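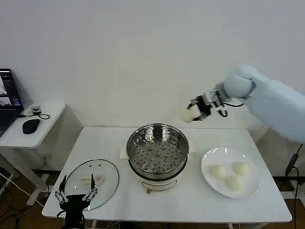 *The steamed bun task: one bun in the right gripper, three on the plate.*

## About Bredesari

We test claims about robot learning, including our own. Our lab in Jurnbridge occupies a shop floor built in 1922, and most of our work is reruns of published methods on ordinary kitchen jobs.

The current question is whether 3000 demonstrations teach a two-armed robot much that a smaller set doesn't. So far we doubt it. Our Leblanc policy did well on buns it had trained with, then dropped to about 4 in ten when we moved the steamer - a result we'd rather print than bury.

Primo Messina runs the trials and keeps the failure log, open to any visitor who asks. We don't publish a success rate without the number of attempts beside it. If a partner wants only the good runs, we turn the work down. Fusorberg, our first partner, gets the same log as everyone else.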